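About Us

Endach Workshop is a shared workshop in Arnthorpe for people who build robots and automated equipment for use at home. It is operated by the Tsikata Society, a not-for-profit organization, and occupies 740 square metres on the ground floor of the former Plumen building.

The Society provides 13 benches, a machine room and 2 enclosed bays for powered arms. Members supply their own parts and retain ownership of their designs. Staff inspect all wiring and emergency stops before a machine is first run under power.

The current kitchen project is open to all members who have completed the bench safety course. Its participants are building and programming an arm with a two-finger gripper to handle ordinary tableware and cutting boards. Work areas are marked out on the tabletop in blue painter's tape, and members are asked to leave the tape in place at the end of a session.

Membership is $60 per month. Applications are accepted at the front desk during opening hours. 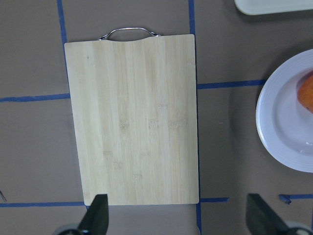
Nana Ackah: Does the monthly fee cover bay time as well, or is that booked and paid for separately? I have a small arm at home that needs a proper enclosure before I go any further with it.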